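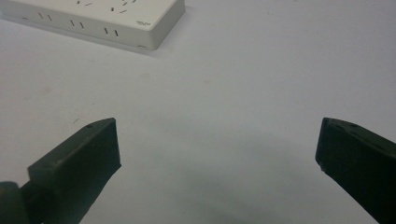 Against the drawer of dead plugs

Stop hiding the power strip. There, said it. I've read three articles since February telling me to put mine in a box with a lid and a cork bottom, and I have had enough.

A power strip lives on the table. On top, where your hands are. Not behind the sofa, not taped under the desk with those sticky clips that let go at two in the morning, not down in the dust by the skirting board. On top. White one on a white table if you mind the look of it so much, and after a week your eye slides straight over.

Florence Després disagrees. She wrote the column in the Turcotte newsletter, the one called Quiet Surfaces, and it's a good column, she writes well, I kept it. Her line is that a desk should hold the work and nothing else. Fine. But my work has a plug on the end of it. So does hers I'd bet. The lamp, the laptop, the little speaker, the phone that is always on 23 per cent. Where do they go? Under. Everything goes under, and then I go under after it, on my knees, forehead on the table leg, trying to tell one black lead from another black lead.

I did try it her way. Bought the Jolberg cable box, the large. Lid wouldn't shut on the laptop brick, so the lid lived on the shelf, so I had an open box of wires and a spare lid. Then the Tevura tray that screws to the underside. Four screws, one of which went in crooked and is still in crooked. Lasted almost a month. Every time I wanted to unplug the lamp I had to do it by feel, and by feel I unplugged the router. My daughter was in the middle of an exam form. We don't talk about the tray.

And another thing, heat. A strip shut up in a box with the lid on and fluff in the corners, I don't like it. I'm no electrician. I just like to be able to see the thing, and put a hand on it, and notice if something looks wrong. Can't notice what you've boxed up.

Mirela Coutinho, two doors down, cuts hair in her front room and has hers out on the worktop in plain view. Dryer, clippers, tongs. She said to me, why would I hide the thing I use most? She doesn't hide the kettle. Nobody hides a kettle! We have decided the kettle is allowed to be an object and the socket isn't, and I'd love to know who was asked.

Outlets on the side are the ones to get, by the way, if you're buying. Leads come off flat along the table instead of standing up like weeds. Get a longer lead than you think as well. Mine reaches the wall with slack and I've pushed the slack behind the bookcase, so yes, I do hide that bit, sue me.

Fair points agianst. Tea. Keep tea the other end of the table, I've no better answer. Small children, different story altogether, put it up high or put it away. And if you've got a beautiful old walnut desk then I can see a lump of white plastic would hurt. Mine is a plain white top with smudges on it that I wipe when people come.

What bothers me is the price of all this hiding. The Gikska catalogue wants 62 for a box. A box! To put a thing in that cost 30 and then not be able to get at it. Spend the money on a decent strip and leave it where you can reach it.

Florence, if you're reading, come round and see the desk. Bring your charger, there's a socket going spare.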